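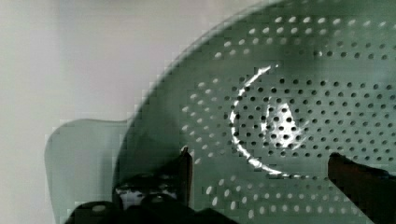
How do I show the arm a task at Tolleo?
You either hold the wrist and move it yourself, or you sit at the desk and drive it with the hand controller. Both are saved in the same way. For kitchen items we suggest the controller, as your own hands stay out of the wrist view. With a green colander, for instance, the handle tab sticks out to one side and gives you something to aim for, while the glare on the bowl can make the holes hard to judge.

How many goes are needed?
The colander set has 176. Simpler tasks need fewer.

What if I make a mistake?
Press the pedal within 10 seconds and start again. Small corrections can stay in.

Can two people share a task?
Yes, but log in separately.

Who do I ask about bookings?
Keyvan Jafarzadeh, Prokdale site, room 2.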